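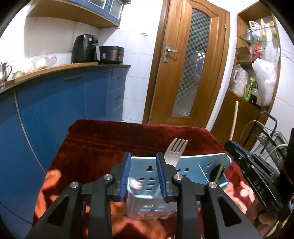

Film Developing by Mail: Your Questions

Who's going to be handling my film?
Me, mostly! I'm Anju, and I run Waruron out of two rooms behind my house. Harish Bhatt does the scanning in the evenings, and he's a lot pickier about dust than I am (which you'll be glad of).

What do you develop?
Color negative and black and white, in 35mm and 120. I don't do slide film right now. I tried it for a while in April and wasn't happy with my temperatures, so until I get a better bath going I'd send you elsewhere.

How long does it take?
Color goes through every 3 days. Black and white I do by hand, so give me 5 working days from when the package lands here. If you've got a deadline, put a note in with the rolls and I'll see what I can do.

Can you push or pull my roll?
Sure, up to two stops either way. Please write it on the roll itself, in marker! Notes in the box get separated from the film, and then I'm standing in the dark trying to remember whose was whose.

How big are the scans?
Standard scans are fine for sharing and small prints. Large ones are TIFFs, and you pick those on the order form. I can't go back and rescan once the negatives are in the mail, so if you're on the fence, get the large.

Do I get my negatives back?
Always, sleeved and uncut if you ask. I cut 35mm in strips of six otherwise.

My film is really old. Will anything come out?
Maybe? I've had a roll from somebody's attic come out lovely and a newer one come out solid fog. I charge the same either way, and I'll email you before I start so we can talk about development time.

Can I drop off in person?
Yes, after 5 p.m., side door. Ring the bell twice, the first one never seems to reach the darkroom.

Where do I mail it?
Waruron, PO Box 1364. Padded envelope, please, and leave the rolls in their plastic cans if you still have them.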